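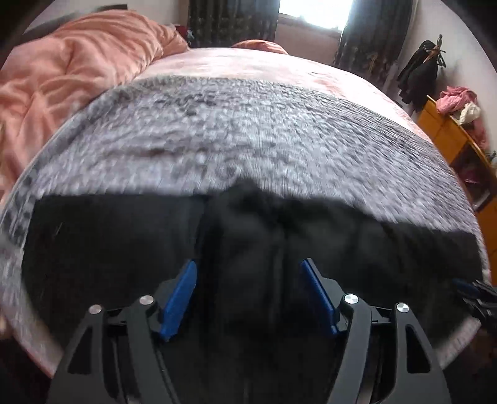

**Warum darf der König bei der Rochade zwei Felder auf einmal ziehen?**

Weil die Rochade ein Sonderzug ist, der einzige im ganzen Schach, bei dem du zwei eigene Figuren gleichzeitig bewegst. Der König geht zwei Felder zur Seite, und der Turm stellt sich auf das Feld, das der König gerade übersprungen hat.

Ich weiß noch, wie ich das zum ersten Mal gesehen habe. Ich war neu in der Schachgruppe, und mein Gegner Silvan schob seinen König zwei Felder weit und hob dann noch den Turm drüber. Ich hab laut „He, du schummelst!“ gerufen – und alle haben gelacht. Also, damit dir das nicht passiert, erkläre ich dir jetzt alles ganz in Ruhe!

## Kurz und lang

Es gibt zwei Rochaden. Stell dir vor, du spielst mit Weiß. Dein König steht am Anfang auf e1.

- **Kurze Rochade:** Der König geht nach g1, der Turm von h1 kommt nach f1.
- **Lange Rochade:** Der König geht nach c1, der Turm von a1 kommt nach d1.

Bei Schwarz ist es genauso, nur eben auf der Reihe 8. „Lang“ heißt die zweite übrigens, weil der Turm einen längeren Weg hat. Der König läuft beide Male gleich weit (das hab ich am Anfang ständig verwechselt).

Wichtig: Fass immer zuerst den König an! Wenn du im Turnier zuerst den Turm nimmst, kann es dir passieren, dass du nur mit dem Turm ziehen darfst. Autsch.

## Wann darf ich rochieren?

König und Turm dürfen in dieser Partie noch nie gezogen haben. Auch wenn dein König nur kurz einen Schritt gemacht hat und wieder zurückgegangen ist, ist es vorbei. Zwischen den beiden darf keine Figur stehen, also müssen Springer und Läufer erst mal raus, und bei der langen Rochade auch die Dame.

Dann kommt der knifflige Teil mit dem Schach:

1. Dein König darf gerade nicht im Schach stehen.
2. Er darf nicht über ein angegriffenes Feld ziehen.
3. Er darf nicht auf einem angegriffenen Feld landen.

Und der Turm? Der darf ruhig angegriffen sein! Das glauben dir viele nicht. Ich hab deswegen mal mit Nadhirah gestritten, bis wir im Regelheft nachgeschaut haben. (Ich hatte recht, hihi.)

## Und was bringt das?

In der Mitte vom Brett geht es schnell wild zu, da ist es für einen König richtig ungemütlich. Nach der kurzen Rochade steht er weiter am Rand, hinter seinen Bauern. Außerdem kommt der Turm aus seiner Ecke heraus und kann endlich mitspielen.

Probier's gleich aus: Zieh mit Weiß den Bauern nach e4, den Springer nach f3 und den Läufer nach c4. Jetzt ist der Weg frei, und wenn Schwarz dich nicht gerade stört, kannst du kurz rochieren. Danach lass die Bauern vor deinem König erst mal stehen. Ich hab meine früher immer gleich nach vorne gejagt und war dann ganz schnell matt!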